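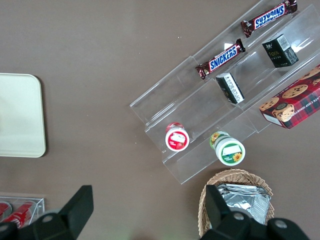 The wrist view over the snack table, with the acrylic rack, two Snickers bars on the back shelf and a basket of foil packets under the gripper.

I spent two mornings at Bruvance with my sleeves rolled up, and I came away with a black smudge on my shirt and a much better idea of what it takes to keep one robot arm in good order. The cell is called Gautier. It picks snacks off a display rack, and it gets looked after about as carefully as my uncle's old pickup (he'd be flattered).

Everything starts with the fingers. They're black, they're held on with plain silver screws, and those screws like to creep. So before anything moves, somebody goes over each one with a small driver - a quarter turn here, nothing there - and then wiggles the fingertips by hand. I got to do this on my second morning and I was way too proud of it!

Then comes the wrist camera. Wipe the lens, check the cable for slack, and look at the picture on the monitor. If you can't read the word "Snickers" on the bars, something has been bumped or smeared. I love that this is an official step. It's in the binder, page 22, right after the bit about turning off the ceiling fan.

Clear acrylic is the real headache. The shelf lips throw back the overhead light in thin white edges, and the software, a package called Grakuline, used to take those for the edges of boxes. The crew at Bruvance spent most of a week shifting lamps before they got it to behave. Foil packets are nearly as bad, all crinkle and shine, and they still get their own set of grip settings.

Round tubs with lids want a gentle squeeze from the sides. Flat boxes want the fingers lower. Every one of those numbers lives in a file that gets backed up before anyone touches it, a habit picked up after a very long April.

The counter read 3,671 picks when I left, and the next finger pad change was 60 picks away. The new pads were already sitting in a drawer, still in their bag.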